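El cajón de las piezas sueltas

Llevaba desde julio detrás de esta conversación y al final me abrió la puerta con un destornillador en la mano y media tostada en la otra. Ya me cayó bien. Me había pedido que no pusiera su nombre («que luego me escriben para que les arregle el timbre») y así lo hago. Lleva 8 años clasificando material eléctrico de segunda mano en Clumham, una tienda pequeñita que vende por peso y por pieza, y yo, que guardo los tornillos en un bote de mermelada, iba con muchas ganas de aprender.

Lo primero que le pregunté fue por dónde se empieza cuando llega una caja revuelta. «Por vaciar poco», me dijo. «La gente vuelca todo de golpe, se agobia y lo vuelve a meter. Yo saco un puñado, lo extiendo y hasta que no está repartido no toco la caja.» La última remesa, la que venía de un taller cerrado en Flerkardale, traía 597 piezas. Las apuntó todas en una libreta de espiral que me dejó hojear, con una letra minúscula y unas flechas que solo entiende quien las hizo.

Trabaja siempre sobre un mantel o una alfbombrilla lisa, del color que sea pero sin dibujo. Le pregunté si tan importante era y se rió: «Prueba a buscar una arandela encima de unas flores». Luego vienen las bandejas, de plástico, poco hondas y cada una de un color. Me confesó que antes usaba cajas con etiquetas y que acababa leyendo la etiqueta cada vez, un rollo. Con los colores la mano va sola.

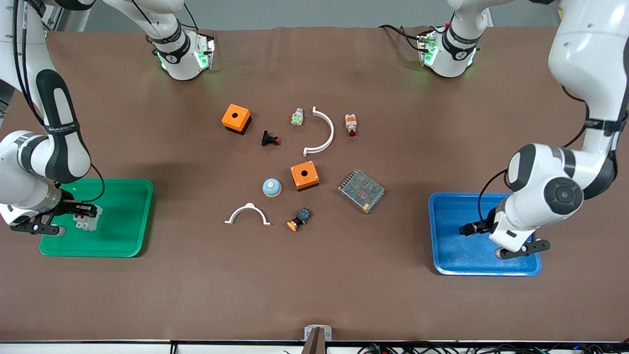

Yo quería saber qué va a cada bandeja, claro, y ahí la cosa se puso seria (bueno, seria con café). En una pone lo que se puede revisar y vender; en la otra, lo que necesita una segunda mirada. «Si dudo más de un momento, a la segunda. Ya volveré.» Las bornas y los automáticos le encantan porque suelen llevar la referencia en un lateral. Lo que le saca de quicio son los conectores sin marca, que se parecen todos y no encajan con ninguno. De Flerkardale le salieron 63 así y todavía andan en una bolsa, esperando.

¿Y los catálogos? Tiene el de Hadodia forrado como un libro de colegio y otro de Tsao al que le faltan las tapas. Dice que en internet encuentra casi todo, pero que pasando páginas se le quedan las formas en la cabeza. «A veces no sé cómo se llama una pieza, pero sé que estaba abajo a la derecha.» ¡A mí me pasa igual con las recetas!

Antes de irme le enseñé una foto de mi bote de mermelada. Silencio largo. «Tráemelo un día», me dijo, «y trae también algo de merendar, que eso lleva su rato». He quedado en volver el 7 de agosto con el bote y una empanada.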